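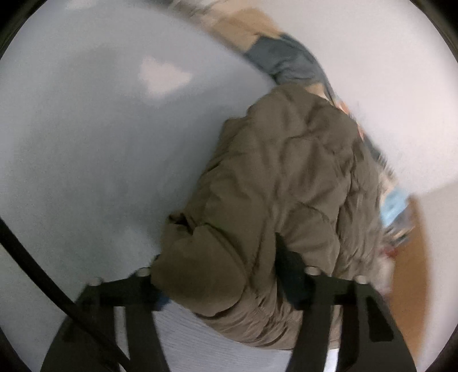 Our gripper on the puffer jacket, view from its own camera.

Gripper lets go of padded jacket halfway through the fold

Asked by Radka Milošević, Mon 27 July

I help with the student robotics club in Skostcombe. We have entered the clothes folding class at the Tornus competition and the task list includes one padded jacket. T-shirts and towels are fine. With the jacket, the fingers close, the arm lifts, and the fabric slides out before the first fold is done. We are running the motor at 800 on the controller's scale and the limit is 1,000. I don't want to go straight to the limit as we cooked a motor in February. The students have been collecting demonstrations with the hand-held version, 6 sessions so far. Is this a force problem or are we holding it in the wrong place?

3 answers

Mirsad Dimitriou
Wrong place, most likely. If you close on the middle of a quilted panel you are mostly squeezing filling, and it moves away from the pads as soon as there is weight on it. Go for a stitched seam or the hem, where the layers are held together. Close, wait half a second for the padding to flatten, close again, then lift slowly. Leave the motor where it is until you've tried that. You will need to record new demonstrations with the seam grip. Mixing them with the old ones made ours worse, so keep them in separate folders.

Milovan Delić
just turn it up to 1,000, ours has been fine

Ingegerd Sundqvist
I agree with Mirsad about the seams. Check the pads as well. Ours had gone shiny and a strip of thin rubber helped more than any setting. Read the Tornus rules first though, our year you had to declare any change to the fingers before the first round. Also tie the cable back before you record anything else. One of ours caught on a sleeve and spoilt a morning's work.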